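Médiathèque Tondard
18/02/2024

1/ La médiathèque Tondard ouvre les inscriptions à son cycle de printemps, consacré au jeu et à la parentalité. Les séances se tiendront en mars, dans la salle Correa, au premier étage.

2/ Le cycle comprend 4 rencontres, ouvertes aux familles, aux assistantes maternelles et aux professionnels de la petite enfance. L'entrée est gratuite, sur inscription préalable à l'accueil ou par téléphone.

3/ La première rencontre sera animée par Negin Dehghan, psychomotricienne. Elle portera sur la place du jeu libre à la maison et sur le rôle de l'adulte : quand proposer, quand se taire, quand laisser l'enfant recommencer seul.

4/ Les suivantes traiteront du prêt de jeux, de la lecture à voix haute et des jeux de construction. Pour cette dernière, des briques de grande taille et des plaques de base seront mises à disposition sur table.

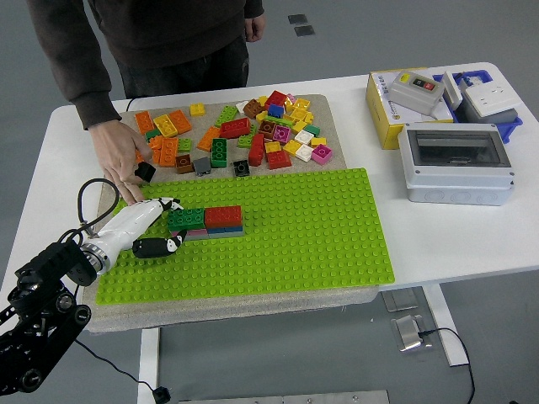
5/ Le fonds de la ludothèque compte désormais 198 jeux empruntables, à raison de deux par carte et pour trois semaines. Les boîtes incomplètes doivent être signalées au retour, sans pénalité pour l'emprunteur.

6/ Le nombre de places est fixé à 10 familles par séance. En cas d'empêchement, il est demandé de prévenir l'accueil la veille au plus tard afin que la place puisse être réattribuée.

7/ L'association Cuka tiendra une permanence dans le hall à l'issue de chaque rencontre pour renseigner les parents sur les modes de garde du quartier. Le programme détaillé est disponible à l'accueil.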